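About Us

Bastley Gripper Testing — last updated Monday, August 21, 2023

Small shop, two arms, one round table. We try out grippers, wrist cameras and controllers for people who'd sooner not buy the wrong one. Started in January in a unit behind the tile place, moved once, same table.

What we do mostly: pick, place, stack. Coloured blocks first, your parts after. Both arms share the one work area, so if a controller can't keep two grippers out of each other's way we find out pretty quick.

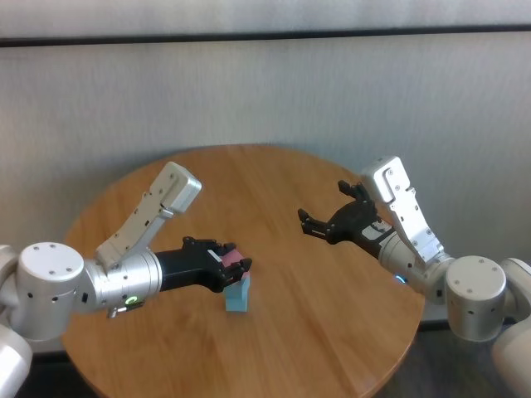 Standard run is 60 picks per gripper, per side. Then we swap left and right and go again, becuase an arm can flatter a gripper. You get every number, including the ones you won't like. Our log sits at 3707 picks so far, 1434 of those on the Fluvby controller — the rest split between Sinby and whatever clients send in.

Cameras

We like one up high and one at the wrist. High view for planning, wrist view for the last bit of the reach. Wrist mounts are where most of the arguing happens. Too close and the fingers fill half the picture, too far back and the cable snags. We'll try your mount at a few angles and send the footage along with the numbers.
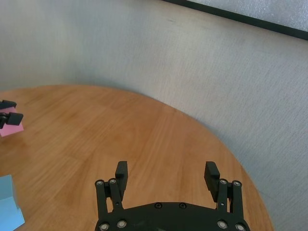
Nic Aodha wrote to us that the wrist footage was more use than the scores, and asked could we please put it first in the report. Done. It goes first now, scores after.

Grippers

Parallel jaw is the bulk of it. We look at how wide it opens, how it closes on a square edge, what the pads do when the part sits a bit crooked. Pad wear too, if you book the long run (18 days, not cheap, sorry). Suction we can do but only on request, and no food parts.
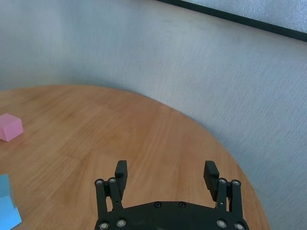
Wrist view, jaws open, blocks off to the left.

Controllers

Send us the box and the manual, even a bad manual. Same blocks, same table, same starting layout for everyone. We dont tune past what your customer would reasonably do on a first afternoon. If it needs more than that we write it down.
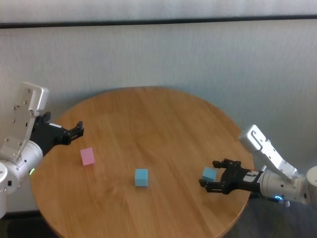 Booking and visits

Email's best. Tell us the gripper, the bolt pattern, the weight of the part and what you're comparing against. Visits by arrangement, parking round the back. Return freight is yours.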